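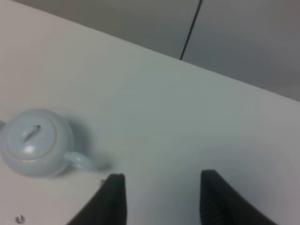

Robotics Notes > Papers > Grippers > Section 4

9 min read

4. Comparing the two controllers

So now we get to the part I really wanted to write. We kept the arm and the fingers the same all the way through and only swapped the controller: Illia, our old position controller, against Meinecke, the softer one that gives a little when it meets something. Each got 165 tries at the tea task, with a fresh start pose every time (yes, it took forever!).

I went in rooting for Meinecke, and on the teapot I still am. A handle is a mean thing to grab, and Illia likes to arrive at full confidence and push. Cups are another story. With a full cup you want the approach slow and dead level, and there I'd pick the stiff controller any day. We capped the closing speed at 30 mm/s for both, so neither one gets to blame the speed. 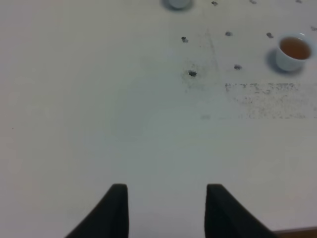

Figure 4. Wrist camera view in the tea task, fingers open, tea in the nearer cup.

Ruby-Lee Goodwin read a draft of this and wrote back that a speed cap flatters Illia, and that she would rather see each controller at its own best setting. Fair point! We reran 8 of the start poses without the cap, and I've put those in the appendix. They're too few to settle the argument, so the capped runs are the ones I use in Section 5.

14 shares | 3 comments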